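Unit 4: Grouping and Containment on a Work Surface
Household Storage and Handling, course notes
Prepared by Ginette Sawatzky

4.1 Terms

A container is any object that limits the movement of other objects placed in or on it. For this course, containers are divided by wall height. A tray has a raised edge but no real wall. A basket has a wall high enough to hold round items against each other. A bin has a wall higher than the items it holds, so the contents have to be viewed from above.

A load is whatever the container holds at a given time. Loads are classed as stable (flat base, low center), tippable (flat base, high center) or rolling (no flat base in the resting position). The same item can change class with its orientation. A full 500 ml bottle is tippable when upright and rolling when laid down.

4.2 Choosing by load

Rolling loads go in baskets. Stable loads go on trays. Tippable loads may go on either, provided the center of the load stays inside the footprint of the container when it is carried. The Charbonneau tables in the appendix list carrying limits by footprint; students should have these at hand for the exercises.

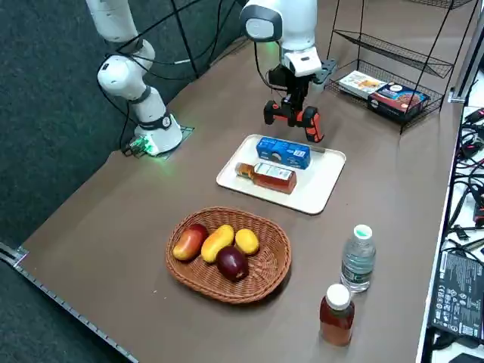
Mixed loads are the usual case in a kitchen or pantry, and they are where most sorting errors occur. The first step is to class each item separately, in the position in which it will rest. On a white tray with raised rounded edges, a box standing on its side and a glass bottle lying on its side are two different classes, and the bottle is the one that decides the handling. The raised edge is then the only limit on its travel unless another item blocks it. Fruit in a wicker basket is simpler to class: mangoes and an apple are all rolling loads, and clustering them lets each one rest against its neighbors. Bottles left upright on the table are tippable and uncontained, and they are entered on the worksheet under "surface", with no container code.

4.3 Free area

Free area is the part of the container base not covered by the load. It matters for two reasons. It gives room for fingers during placement, and it gives the load room to shift during carrying. The course guideline is to leave 100 square centimeters free on a base of 400, and twice that on a base of 800. Woven bases are measured inside the wall, not across the rim.

4.4 Surface and grip

Smooth trays allow sliding. A liner reduces this – the Derkex mat used in the lab is cut to fit the tray base and should lie flat to the corners. Woven bases need no liner for whole fruit. Use one for anything with a thin skin.

Exercise 4A

Class each item on your bench, choose a container and record the free area. Repeat with one bottle turned on its side. Hand in both worksheets by 4 p.m.

Reading: Catholm handout, sections 2 and 3.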